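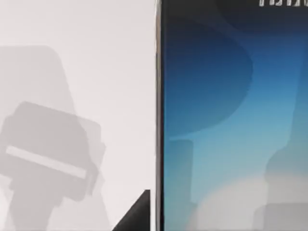

Where Does the Shade Go? A Survey of Bus Stops in Pellthorpe

Introduction

Our group was asked to pick a public service and measure something about it. We picked bus stops, mainly because all of us had been late to class by bus and felt the topic owed us something. The question we settled on was simple: does a rider waiting in the afternoon get any shade?

Pellthorpe has 143 bus stops inside the town limits. The transit map marks a stop with a small roof symbol if it is "sheltered." We wanted to know what the symbol was worth.

Method

We visited every stop between 2 and 4 in the afternoon, over the whole of September. At each one we stood where a rider would reasonably stand and wrote down whether the shade fell on the bench, on the sidewalk, or somewhere else. "Somewhere else" was added after the first afternoon, when we met a shelter that was doing an excellent job of shading a storm drain.

We also asked 371 riders one question: "Do you wait in the shelter or next to it?" Rainy afternoons were left out.

Results

Most stops with a roof symbol did have a roof. Whether the roof had anything to do with the sun was a separate matter. The older shelters on Hotasier Avenue face west and have clear back panels, so by 3 o'clock the light comes straight in under the roof and the bench gets all of it. The newer ones on Stoica Street are better. They are deeper, and the ad panel on the end blocks the low sun. It is the only time any of us has been grateful for a mattress ad.

At 9 stops the best shade came from a utility pole. Riders there had worked out a system of standing in a single line that shifted along as the shadow did. Nobody had taught them this, and it ran more smoothly than our group meetings.

More riders told us they waited next to the shelter than in it. The usual reason was heat, followed by gum.

Problems with the study

We only went in one month, and the sun is lower in winter. Two of us disagreed for a week about what counts as shade when a tree is involved – we ended up counting it if you could read a phone without squinting. Our notes for 3 stops on Kistura Road got soaked in a backpack, and we had to go back and do them again.

Recommendations

Turn the west-facing shelters around when they are next replaced. Where that won't fit, a solid end panel would help. Plant trees on the south side of the stops along Kistura Road, where there is already a grass strip wide enough. The roof symbol on the map should also be checked, starting with the stop outside the library, which has the symbol and no roof.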